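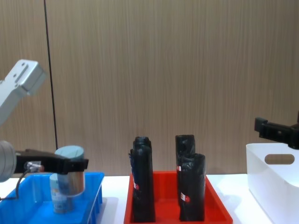 Astamel packs and ships household supplies for small shops, clinics and rental properties. We were started by Ksawery Jasińska and Mervyn Cheetham in a former print shop on Arness Road, and we still work out of the same building. Every order is sorted into plastic trays before it is boxed. Cans go in a blue bin and black wrapped rolls stand upright in a red tray, so a packer can check an order against the sheet without opening anything.

## What we do

We keep more than 50 everyday lines in stock and put together mixed orders of any size. There is no minimum. Repeat customers can leave a standing order with us and change it up to 2 days before it ships.

## Who we are

There are 14 of us. Ksawery runs purchasing and the stockroom. Mervyn handles accounts and deliveries — he is usually the one who picks up the phone. Eight people work on the packing tables, and most of them have been trained on receiving as well.

In August we took over the unit next door, known locally as the Widow, for cartons and returns. Customer pickup is still at the Arness Road door.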